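4. Grasp Planner and Controller

The planner node, Neves, takes a rack pose and a slot index and returns a joint trajectory for the arm. It runs as a separate process from the simulator and talks to it over a local socket. The original plan from February was to call the planner inside the physics step, but this blocked rendering whenever inverse kinematics failed to converge.

Each pick is split into a pregrasp pose above the cap, a straight vertical descent, closing of the fingers, and a retreat along the same line. Only the move to pregrasp is sampled. The descent is interpolated in Cartesian space and checked at every waypoint against the collision model of the rack and the neighboring caps.

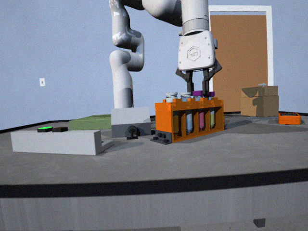 Collision checking in the first version used one bounding box for the whole rack. Every descent was rejected, as the fingertips have to go below the top of the box to reach a cap. We replaced it with separate boxes for the rim, posts and ends, and modeled each cap as a cylinder with 2 mm of padding. Finger yaw is then chosen by testing candidate angles and keeping the one with the largest clearance to adjacent caps. If no angle is valid, Neves returns an error code and the task script moves on to the next slot.

The outer finger links were missing from the collision model until late in the project. They swing outward when the gripper opens, so the opening width at pregrasp is now a planner parameter.

4.1 Test results

We ran 55 picks with randomized rack yaw. Of these, 39 ended with the tube clear of the rack. Most failures were planning errors at steep rack angles, where the wrist came close to a joint limit. In 2 runs the planner reported success but the cap slipped during retreat. Raising the friction coefficient hid this problem, so we left the value unchanged.

4.2 Known issues

Logs are written by Cekum and use simulator time, while Neves uses wall clock time. Aligning them is still done by hand.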